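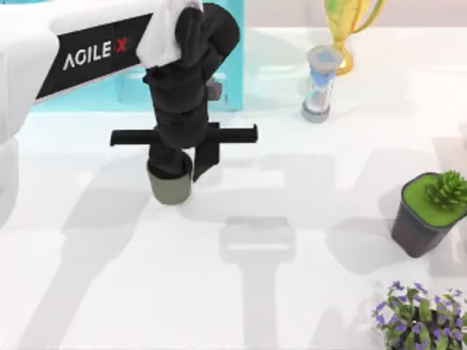
An afternoon watching a robot think about a cup

I drove 50 miles to the Birdale open day because my brother-in-law couldn't use his ticket, and I have never in my life let a free sandwich go to waste. The sandwich was egg. I'll come back to the sandwich.

Birdale is a business park with a duck pond, and Linex has the long building behind it. They work on teaching robot arms to pick things up. The open day had a sign-in desk, a lanyard for everyone (mine was number 808, which seemed optimistic given the parking lot) and a talk called "Grasping the Future." I was told the title had been voted on.

The demo they were proudest of runs in simulation. Before any of their software goes near an arm you could bump your head on, it practices on a computer-rendered one, over and over, on a computer-rendered table. The arm in the demo was white and black with AGILE X down the side, the X in red. It had two black fingers and one small grey cup to worry about.

I liked the table. Whoever furnished it has either a sense of humor or a very odd living room. There was an hourglass with blue sand in it, a gold trophy, a succulent in a dark pot and a bush of purple flowers down in the corner. Our guide said the clutter is there so the software learns to tell the thing it wants from the things it doesn't. I asked what the trophy was for. She said it was for clutter.

So, the cup. One finger went down inside it and the other stayed just outside the rim, which is how I pick up a mug when I'm doing the dishes and don't want to touch the coffee part. Then came a pause long enough for the man beside me to unwrap a mint. Then up it went, and twelve adults said "ooh" about a cup that does not exist.

I said it too. I'm not above it.

They ran it again with the cup moved over a little, and this time the arm knocked it flat. This got a bigger reaction than the success did. The guide was cheerful about it and said the program, which is called Pyo, gets through more tries overnight than she could sit and watch in a month. I asked whether it ever gets to 100 percent. She said "define percent," and moved us along to the coffee.

The coffee was from a regular machine that you operate with your regular hand. I spilled some.

After the break there was a shorter session on something called Bondlow, which I believe handles the jump from the pretend arm to the real kind. I say "believe" because the slides were mostly arrows. The gist I took home is that real cups are slippery in ways that pretend cups are not, and that this is keeping several well-paid people up at night.

The egg sandwich, then. It came in one of those plastic triangles with a pull tab, and the tab came off in my fingers without opening anything. I ended up going in through the bottom with a car key. If Linex wants something to put on that table next to the trophy, I have a suggestion, and I left it on the comment card.

There's another open day in August. My brother-in-law says he can make that one, so I suppose I'll have to buy my own ticket.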